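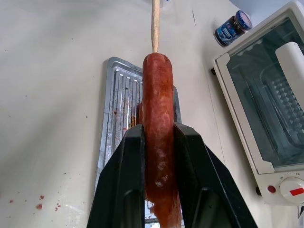

## Skewers, sticks and sausages: what I've learned so far

I am mad about food on sticks. It cooks quickly, you can eat it standing up, and it makes a wet Tuesday tea feel like a day out! Several of you wrote in after the kebab page asking for the basics, so I've pulled them together, along with a few tricks readers have sent me.

### Soaking

Wooden skewers want a soak before they go on a barbecue or under a fierce grill. Half an hour in cold water is plenty. I use a roasting tin because the long ones won't lie flat in anything else, with a saucer on top to keep them under.

If you do a lot of this, soak the whole packet of 100, drain them and put them in the freezer in a bag. They keep their damp and you can pull out as many as you like. Corinne Tran from Hurthorpe sent me that one and I've done it ever since — brilliant.

For frying or baking at a gentle heat I don't bother soaking at all.

### Getting a sausage on straight

Cold sausages, straight from the fridge. Warm ones squash and the skin splits. Start in the middle of the rounded end and turn the skewer slowly between finger and thumb as you push, holding the sausage loosely in your other hand so you can feel if the point is wandering off to one side. Stop well short of the far end.

Cooked frankfurters are the easiest and a good place to start children off (snip the sharp tips off afterwards with kitchen scissors). Raw bangers are trickier. I poach mine for 6 minutes first, let them cool right down in the fridge, then skewer and brown them until they're piping hot all the way through.

Two skewers side by side stop anything spinning when you turn it. Do this for prawns, halloumi and big chunks of pepper too.

### Sauce, and when to put it on

Anything with sugar or honey in it burns. I lost a whole tray last August by painting the glaze on at the start and then going to look at next door's new shed. Now I brush it on for the last few minutes and give it a second coat off the heat.

My usual one:

- 4 tablespoons tomato ketchup
- 1 tablespoon runny honey
- 2 teaspoons cider vinegar
- 1 teaspoon smoked paprika
- a good shake of chilli sauce

Warm it in a small pan until it loosens. Buppha Wattanapong swaps the vinegar for lime juice and adds a crushed garlic clove, and I have to say hers is better than mine!

For dipping, pour the sauce into a tall mug. You can plunge the whole thing in, let it drip for a few seconds and you've used half as much as you would in a bowl. Keep any sauce that has touched a raw-meat brush well away from the table one.

### Keeping them upright

A halved cabbage, cut side down on a plate, holds a surprising number of sticks. So does a stale loaf. Gert Ndlovu drilled 10 holes in an offcut of shelf and has used it at every birthday since, and it doubles as a rack for drying piping nozzles.

### Clearing up

Burnt-on glaze comes off a grill pan if you lay wet kitchen paper over it while it's still warm and leave it through pudding. For the really stubborn bits, a paste of bicarb and water, left overnight. Line the tray with foil next time (I say this to myself every single time).

Used skewers go in our food waste, snapped in half so they don't poke through the bag. Check what your own council takes.

### Still to try

Rostam Ranjbar swears by flat metal skewers for minced lamb, so those are on my list. If you've got a good pair, tell me how long they are and whether they fit under an ordinary grill with the door shut.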